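Suchbegriff eingeben ... Suchen
Lesezeit: 4 Min.

Einrichtungshandbuch Altis - Abschnitt 3: Gruppenraum Moltham, Tische, Stühle, Boden

Gilt für den Raum im Erdgeschoss mit der Ziegelwand. Für Maltcombe gibt es ein eigenes Blatt, dort andere Tische, bitte nicht mischen. Text von Loredana Rinaldi, Änderungen bitte direkt an sie und nicht an den Rand kritzeln.

3.1 Vor dem Anfangen

Licht an, Fenster kippen. Boden kurz ansehen: Holzoptik, graubraun gefleckt, da verschwindet jede Schraube und jeder Papierschnipsel. Lieber einmal mehr kehren als suchen.

Werkzeug: Inbusschlüssel (hängt am Haken neben der Tür), weiches Tuch, Filzgleiter, Müllbeutel. Akkuschrauber bleibt im Schrank, die Gewinde in den Gestellen sind schon einmal ausgerissen.

3.2 Tische stellen

1. Gestell zuerst, Platte danach. Die hellen Holzplatten mit den runden Ecken gehören auf die weißen Gestelle mit Querstrebe.

2. Querstrebe muss waagrecht sitzen. Schrauben erst handfest, dann über Kreuz anziehen.

3. Platte zu zweit auflegen. Von der langen Seite her, nicht über die Ecke kippen.

4. Tisch mit hellgrauer Platte kommt an die Ziegelwand. Handbreit Abstand lassen, der Stein scheuert die Kante auf.

5. Wackelprobe. Wackelt es, Stellfuß nachdrehen. Keine gefaltete Pappe drunter, auch nicht "nur für heute".

ACHTUNG: Tische nicht schieben! Tragen. Die Füße ziehen Streifen in den Boden und die gehen nicht mehr raus.

3.3 Stühle und niedrige Teile

1. Stühle mit Rollen an den langen Tisch. Rollen vorher von Haaren und Fäden befreien, sonst blokieren sie.

2. Stühle mit Armlehnen so stellen, dass man seitlich rauskommt. Die Lehnen nicht unter die Platte drücken, sonst gibt es Kerben.

3. Niedrige Teile auf den Boden, flach, vor den Stuhl und nicht in den Durchgang. Nach dem Gebrauch wieder an den Rand.

4. Beine einziehen, wenn jemand durchmuss. Klingt albern, steht trotzdem hier.

Hinweis: Wer im Sitzen etwas vom Boden aufnimmt, vorher den Stuhl nah genug heranrollen. Nicht weit über die Armlehne hängen, die Stühle sind leicht und kippeln. 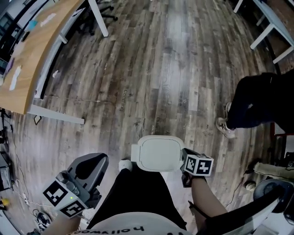
Abb. 3: Hellgraues Teil mit runden Ecken am Boden vor dem Stuhl, links der lange Tisch mit weißem Gestell.

Die hellen Teile bitte immer an der Kante anfassen. Auf der Oberseite sieht man jeden Fingerabdruck, vor allem nach der Bastelrunde. Hochheben und absetzen, nicht mit dem Fuß wegstoßen, auch nicht mit sauberen Schuhen.

3.4 Tischplatte abräumen

1. Papierreste zuerst. Rosa, weiß, hellblau, alles was kleiner ist als eine Handfläche: weg. Größere Stücke in die Restekiste.

2. Nicht auf den Boden wischen. Immer mit der Hand zur Kante und in den Beutel.

3. Kleber? Erst trocknen lassen, dann mit dem Kunststoffschaber flach abheben. Kein Messer.

4. Platte feucht abwischen, nebelfeucht reicht. Gleich nachtrocknen, besonders an den runden Ecken, da zieht das Wasser unter die Kante.

5. Liegengebliebene Sachen in die Fundkiste, Zettel mit Datum dazu. Im Juli wird die Kiste geleert, was dann noch drin ist kommt weg.

VORSICHT: Keine Scheuermilch. Monti-Reiniger nur verdünnt - 200 ml auf einen Eimer, mehr macht die Platte stumpf.

3.5 Boden

Unter den Tischen anfangen, Richtung Tür arbeiten. Fugen längs kehren, nicht quer. Um die Tischfüße herum mit dem Handbesen. Danach wischen, aber nur wenn kein Papier mehr liegt, nasse Schnipsel färben ab (rosa ist am schlimsten).

Rollstühle vom langen Tisch dafür in den Flur, Armlehnstühle können stehen bleiben, einfach einmal versetzen.

3.6 Wenn etwas nicht stimmt

Platte locker: Schrauben von unten prüfen, siehe 3.2 Punkt 2.
Rolle klemmt: rausziehen, reinigen, wieder eindrücken bis es klickt.
Kante beschädigt: Tisch sperren, Zettel drauf, Settimio Ruggiero anrufen, Durchwahl 107. Ist er nicht da, 103.
Gleiter fehlt: Ersatz liegt in der oberen Schublade, bitte den Verbrauch eintragen.

Weiter mit Abschnitt 4: Schränke und Schlüssel.

Stand: Freitag, 7. Februar 2020

Kontakt | © Altis, Standort Moltham | Nach oben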